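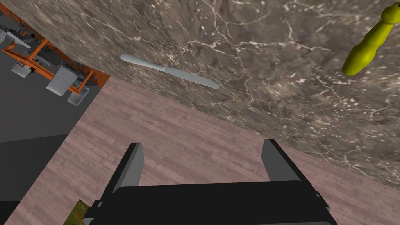

How to Make Cultured Butter at Home

Filed under: Kitchen Basics, Dairy

If you've never spread butter you made yourself onto warm toast, you are in for such a treat! Cultured butter is tangy, a little nutty, and needs only 2 ingredients (plus salt, if you like it).

You'll want a quart of heavy cream and a third of a cup of plain yogurt with live cultures. Check the carton and skip anything marked ultra-pasteurized. It will churn, but the flavor comes out flat.

Step 1. Stir the yogurt into the cream in a clean glass jar. Cover it with a cloth and leave it on the counter overnight. My kitchen is chilly in March, so I give it closer to a full day. It should smell pleasantly sour and look as thick as pudding.

Step 2. Chill the jar for an hour or two. Cold cream splits so much better than warm.

Step 3. Pour it into a stand mixer and beat on medium. You'll get whipped cream, then grainy whipped cream, and then – all at once – yellow clumps sloshing in buttermilk. Drape a towel over the mixer before that happens. I mean it!

Step 4. Strain, and save the buttermilk for pancakes. It's wonderful in pancakes.

Step 5. Knead the butter in a bowl of ice water, changing the water until it stays clear. Any buttermilk left inside will turn the butter sour in days.

Step 6. Press out the last of the water and work in half a teaspoon of fine salt. Ese Tijani wrote in to say she adds flaky salt at the very end for crunch, and I've done it her way ever since.

Wrapped tightly, it keeps two weeks in the fridge or a few months in the freezer. I shape mine into logs of almost 100 grams and freeze all but one.

Related
Honey Butter Three Ways
What to Do with Leftover Buttermilk
Do-yoon Sung's Skillet Milk Bread

Contact | © Posach Kitchen | Back to top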